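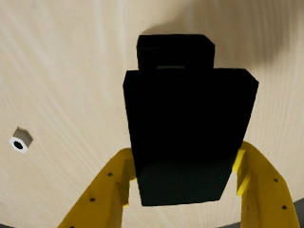
Wrist view render: black block rendered nearly uniform, with very little visible shading
Project: Drinus sim collection
Opened by: Maricruz Barajas
Assigned to: Isauro Alvarado
Status: closed, with follow-up
Opened: March 2021

Reported behavior
The grasp labeler rejects episodes with the two-tiered black block. Of 500 episodes in the batch, 71 came back as "no object in hand" while the simulator state had both fingers in contact. Episodes with the hex nut as target are labeled correctly.

Expected behavior
Label follows contact state. Object color should not matter.

Log

1. Barajas: Re-ran the labeler on the rejected set with the same seed. Same result, so it is not a loading fault.

2. Alvarado: Checked the render. The block is close to uniform black with hardly any shading. The only lighter detail is a thin pale strip near the seam between the upper and lower tiers. The yellow fingers shade normally across their facets, and the wood grain on the table is fine. That points at the block material – lights and camera are probably OK.

3. Alvarado: Block material has specular set to zero in the Serrano asset pack. Raised it on a local copy and rendered 6 test episodes. All 6 labeled as held.

4. Barajas: Does the shadow on the table matter? The mask model has picked up dark patches before.

5. Alvarado: Turned shadows off with the old material. Rejections did not change. Shadows are back on.

6. Barajas: Agreed. Please do not relabel by hand. Regenerate the batch so images and labels come from the same build.

Resolution
Material patched in the shared assets. Full set regenerated, 1,059 episodes including the nut task. No contact mismatches. The old batch is marked "do not train" and stays on the Etton share until May.

Follow-up
Add a check to the export script that compares the labeler output with contact state and stops on mismatch. Owner: Alvarado. Separate ticket.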